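September, 7.40 am, before anyone else is in

Read the Jeltell handout again on the bus. It says swapping a negative thought for a positive one, done daily, "retrains outlook". Trained by what, measured how? The handout doesn't say. Jui-lin Man wants us to try it as a group before we decide whether to keep it in the spring program, so I've been writing down every sour thought I have and putting a kinder one beside it.

98 pairs so far. I read them back last night and most of the second column is rubbish. "I always mess up the budget" became "I am good with numbers", and I didn't believe it when I wrote it. The few that helped are duller. "I got one line wrong and fixed it" is true, and I could feel my shoulders drop a bit.

Tentative note: the swap might only work when the new thought is something I'd accept from a friend. Need more than one grumpy person's notebook before I say that out loud.

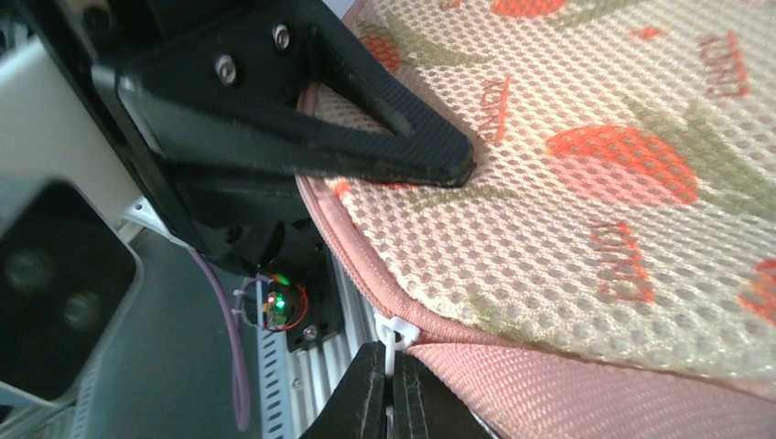 Mood scores are no help. I've been giving myself a number at breakfast and again before bed, and the evening one follows how much sleep I got the night before. Horobets had the same trouble with the Pratalum journal and ended up ignoring the scores altogether. I'd like to keep them but add sleep and whether I went outside. Otherwise any good week gets credited to the handout.

Jui-lin's reply, pencilled in the margin: "You'd argue with a sunset." Fair. But she also skipped 4 evenings and filled them in later from memory, so her column has a question mark on it too.

Also, Jedden's summary claims 3,245 people finished their version of the course. Finished is an odd thing to boast of. How many started? Have written to ask.

To do:

- drop the big cheerful statements for 2 weeks, keep only ones I can back up
- write down the ordinary good bits as well – I've only been logging the bad
- no filling in missed days, leave them blank
- ask Jui-lin if she still has the old worksheet, the one without the smiling faces

12.15 pm. Snapped at the printer. Wrote it down. Couldn't think of a kinder version, left the box empty.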